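Skoketden adds hanging tasks to its hand-shown set

The Skoketden group has added a new family of tasks to the set it uses for training Alis, its two-arm tabletop robot. The new tasks all involve hanging kitchen tools on a stand. They are shown by hand: a person wears a gripper on each hand, does the job at a table, and the motion of the grippers is recorded for the robot to learn from.

Until now the set was mostly picking and placing. Cups went onto trays, blocks went into boxes, and small errors in position did little harm. Hanging is less forgiving. The hole or notch in a handle has to meet a hook, and the tool has to be let go only once its weight is on the hook.

The group holds 3,773 recorded tries across all tasks. The goal for the hanging family is 1,000, split between spatulas, ladles and mugs. Spatulas come first. Six people have been trained to record so far, and a seventh starts in December.

Vittoria Ferraro, who runs the recording sessions, has asked everyone to slow down at the hook. "People do the last inch very fast because it's easy for them," she said. "The robot needs to see that part. If you rush it, there are only a few samples to learn from."

The grippers and the kitchen stand:

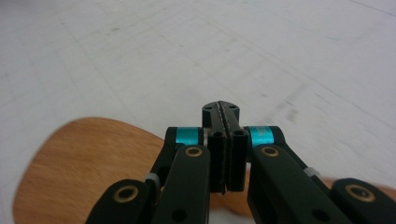
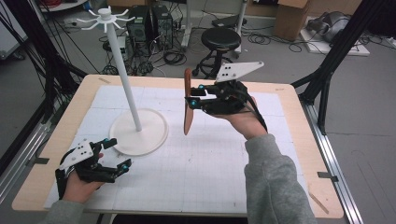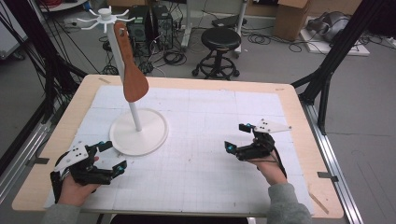
Does the person have to do the task perfectly every time?

Small misses are fine and some are kept on purpose. If the tool slips off the hook and the person tries again without putting it down, the recording stays in, so that Alis has a chance to learn the second try as well. Recordings are thrown out when the tool is dropped on the floor, when a bare hand touches it, or when tracking of either gripper is lost for more than a moment.

Checking is done at Irnik, the group's software partner, usually by the next morning. Each recording gets a pass or a fail and a one-line note. Recorders can read their own notes on the shared page. The most common note so far is that the start position did not change enough from one try to the next. Please move the stand and turn the tool between tries, even when it feels like a waste of time.

Remote control is still in use for the tasks that need the real arms, mainly drawers and heavy lids. Those sessions stay in the Contreras building and the booking rules there are the same as before. Anyone trained only on the hand-worn grippers needs a separate half-day before driving the arms.

The first model trained on the spatula recordings will be run on Alis when the spatula share is full. Results will go in the next issue, along with the failure counts for each start position. Recording slots for the mug tasks open on Sunday at 6 p.m. Sign up for two slots at most until everyone on the list has had a turn.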